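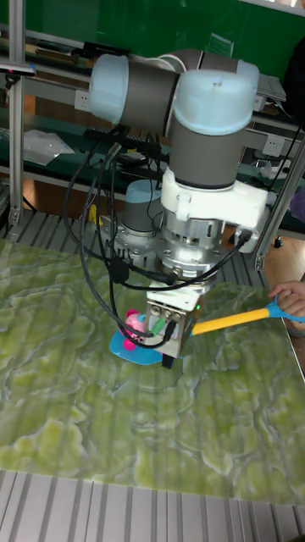 Departamento de Superficies y Acabados · Plemeo

Notas del ponente: tableros veteados como superficie de trabajo

Arranque. Presentar el tema: comportamiento visual de un tablero verde con aspecto de ónice. Señalar las vetas verde lima, verde amarillento y crema, y las franjas verticales de luz reflejadas. Pausa.

Contraste. Comparar el fondo con las piezas de juguete: azul claro, rosa y magenta, mango amarillo. El amarillo es el tono más próximo a las vetas; detenerse en ese punto.

Reflejos. Ensayo interno de Ditte Arnardóttir, serie Rostum: luminarias de 3000 K, unos 850 lux en el plano de trabajo. Medida en 5 posiciones. No leer la tabla completa; remitir al anexo.

Agarre. La mano sujeta el extremo azul del mango, a la derecha. Recordar que el vetado complica la lectura del borde en piezas planas de tono claro.

Limpieza. Paño de microfibra, detergente neutro. Sin abrasivos.

Muestras. Referencia 206, disponible en el almacén de Flonulcombe. La variante Riis llega en junio.

Preguntas. Si sale el tema del precio, derivar a comercial.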